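README zum Datenordner Juveo, Offener Werkstatttag Landeck, 26. April 2026
Stand: erste Fassung, nachträglich aus Notizen zusammengeschrieben. Fehler bitte an Hanne Gunnlaugsson.

Worum es geht
Aufzeichnungen vom Besuchstag. Zwei Arme an einer gemeinsamen Schiene, ferngeführt, Aufgabe: Kleinkram auf der Matte greifen, anheben, ablegen. 47 Durchläufe, davon 5 abgebrochen (bleiben drin, siehe unten). Publikum: 23 Leute, Schulklasse plus ein paar Eltern. Vorführung Þröstur Egilsson, Protokoll Hanne.

Aufbau
Zelle mit Ziegelmuster an den Wänden, Blumenmatte am Boden, Alurahmen. Gleicher Stand wie beim Probelauf im Dezember, nur Licht anders. Gegenstände auf der Matte zwischen den Durchläufen umgeräumt, teils von Besuchern. Becher mit den Stiften hinten, gefaltete Schirme und graue Ablagen weiter vorn.
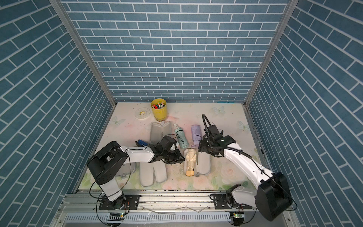
Kann man die abgebrochenen Durchläufe zum Training nehmen?
Nur mit Filter auf die Spalte status. Die Aktionen bis zum Abbruch sind sauber, danach steht der letzte Wert einfach weiter drin.

Ordner
kvaran/ Gelenkwinkel und Greiferöffnung, beide Arme, eine Datei pro Durchlauf
bilder/ feste Kamera, Zeitstempel im Dateinamen
notizen/ Hannes Mitschrift, abgetippt, stellenweise unleserlich
wer_fuehrt.csv wer gerade gesteuert hat (Team oder Gast, keine Namen)

Ablauf am Tag
Vormittags Team, zum Warmwerden. Danach 3 Gruppen nacheinander, jede erst zuschauen, dann selber an die Führungsarme. Gäste greifen viel zu fest zu, sieht man in den Kurven sofort. Einarmig ging bei den meisten schnell. Mit zwei Armen ein Brett gemeinsam halten war die Nummer, bei der alle näher rankamen. Þröstur sagt dazu immer: erst beide Greifer zu, dann heben. Steht auch so auf dem Zettel an der Zelle.
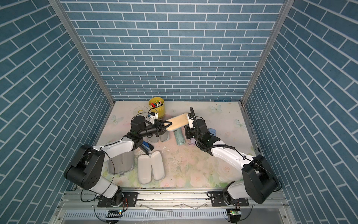 Warum gibt es für die zweiarmigen Aufgaben keine Erfolgsspalte?
Am Tag selbst hat keiner festgelegt, was als geschafft gilt. Kommt evtl. mit der nächsten Fassung, dann mit Regel dazu.

Bekannte Probleme
- Uhr des rechten Arms läuft leicht nach. Noch nicht korrigirt.
- Matte ist nicht sauber, dunkle Flecken und Krümel. Wer Objekte segmentiert: aufpassen.
- Ziegelmuster stört die Kantenerkennung, glatte Wände stehen auf der Liste.
- Gegenstände heißen in den Notizen mal so mal so (Schirm, Rolle, Ding). Vereinheitlichung offen.
- Durchlauf 23 ist doppelt abgelegt, zweite Kopie ignorieren.

Weitergabe
Intern und für Wenosmont frei. Alles andere erst fragen. Tonspur ist komplett raus, da waren Kinderstimmen drauf.

Offen
Übersetzung der Spaltennamen, Prüfsummen, und jemand muss die notizen/ nochmal gegenlesen, da sind Zahlendreher drinn. Gästezettel mit den Rückmeldungen liegen noch in Landeck, Scan folgt.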